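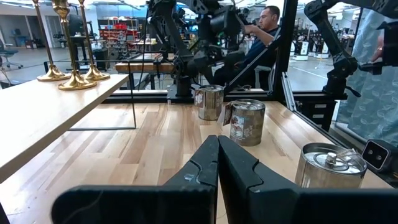
*Three cans on a wooden tabletop.*

My aunt died owning 53 tins of food, and I was the one asked to deal with them. The oldest was a tin of pears from a firm called Zepeda, which had given up making pears, and then given up altogether, before I left school. I put it on the scales out of nosiness. It weighed 420 grams and sloshed.

There are people who would have paid for it. I learned this from Dayana Cárdenas, who has been collecting old tins for most of her adult life and keeps 2478 of them in a house built for a family of four. The family of four has become a family of two, and she doesn't blame the tins, though she does mention that the second bedroom became available at a useful moment.

Full tins are the aristocracy, she told me over tea, and also the most likely to explode. She has lost one to date, a Taltum rice pudding that went off in August at three in the morning. The dog has not been in that room since.

Most collectors play safe and go for empties. The trouble is that an empty tin has usually been put to work. For decades the tin was the nearest thing a kitchen had to a free bucket, and people drilled it, painted it and filled it with nails. Give one a thin wire handle, like the shiny silver tin at the lower right, and you can hang it off a fence post and forget about it for 48 years. Purists wince at this sort of thing. Cárdenas pays extra for it.

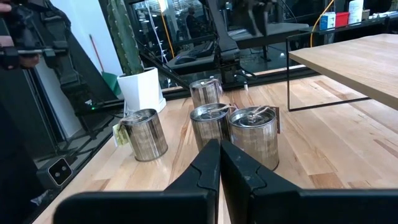
Price is where the hobby turns nasty. Inilum, a soup maker that lasted three winters and by all accounts deserved fewer, now fetches more per tin than a decent lunch. Zekero, whose peas fed half the county, can be had for the cost of the postage. Condition ought to settle the matter and seldom does. Open silver cans with slightly dented sides, such as these four, will be "honest wear" in the seller's description and "damage" in the buyer's complaint, often on the same afternoon. Cárdenas has been on both ends of that correspondence and says the insults are better from buyers.

I offered her the pears. She held the tin to her ear, gave it a small shake and asked, quite kindly, whether I had driven here with it on the passenger seat. I had. She wrapped it in a towel and carried it out to the shed, walking the way you walk with a full bowl of soup.

The other 52 were mostly tomatoes. We are still eating them.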